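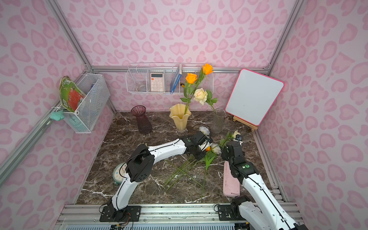 3. The enclosure and the flower task

Figure 2. The finished cell with both arms on the front rail and roses at the grippers. Vases stand towards the back of the table.

3.1 Construction

The cell was built in a shared workshop in Havbridge with hand tools and one borrowed mitre saw. Our aim was a workspace that a small group could put together over a few evenings and then leave standing, so that recordings made in March could be compared with those made earlier. The corner edges are aluminium extrusion. A heavier length of the same material runs along the front and carries the two arms, each on its own black mounting plate (Figure 2). We first tried clamping the arms to the tabletop, but the clamps crept during long sessions and the calibration had to be repeated after almost 30 episodes. Bolting to the rail removed the problem.

The walls are covered in pink patterned wallpaper. Plain walls had given the policy from our first build, which we called Prondis, very little to cope with, and it failed as soon as it was moved to an ordinary room. The tabletop is dark brown marble with white veining. It is heavy enough that the cell does not shift when an arm stops sharply, although the veining did confuse our early stem segmentation and we had to retrain that part.

Two white wire baskets are fixed to the walls, one at the back and one on the left. They hold household objects such as a calculator, a glass jar and a book. These are left in place during the flower task and are used in the sorting task described in Section 5. The whiteboard in the back corner is for session notes and plays no part in either task.

3.2 Control

Both arms are driven from one desktop computer running Amamis, our own control program. It reads joint positions, logs them with the camera frames and sends commands to the two arms on a shared clock. Cables follow the outside of the links. On the first version they were tied too tightly at the elbow and one connector worked loose, so there is now a hand's width of slack at each joint.

The camera is fixed and looks down into the cell. Its position is checked against a printed target before each session, and a session is thrown away if the check fails at the end.

3.3 Task

The operator asks the arms to take roses from the table and place them in vases. The vases differ in shape, colour and surface. Ribbed and textured glass were chosen on purpose – both scatter light and make the rim hard to find. A trial counts as a success if the stem stays in the vase for 10 seconds after the gripper opens. Each trial has a limit of 20 attempts at grasping, and the arms return to rest if that limit is reached.

Stems are harder than blooms. A stem held near its lower end lets the flower droop, and the arm then has to bring the tip over the rim at an angle that changes as it moves. When the two grippers work close together, as in Figure 2, a drooping flower can also hang in the space between them. We handle this by giving one arm priority over the middle of the table. The other waits until the first has moved clear. It is a slow rule but it was easy to write, and collisions between the grippers stopped once it was in use.

Loose stems lying across one another remain a weak point. The left arm in particular tends to close on two at once. Sigrun Solheim suggested a short sideways shake after lifting, which we added to the routine on 13/02/2023. The effect of this change is reported in Section 4, together with the results for the softer finger pads cut from Sjöberg sheet.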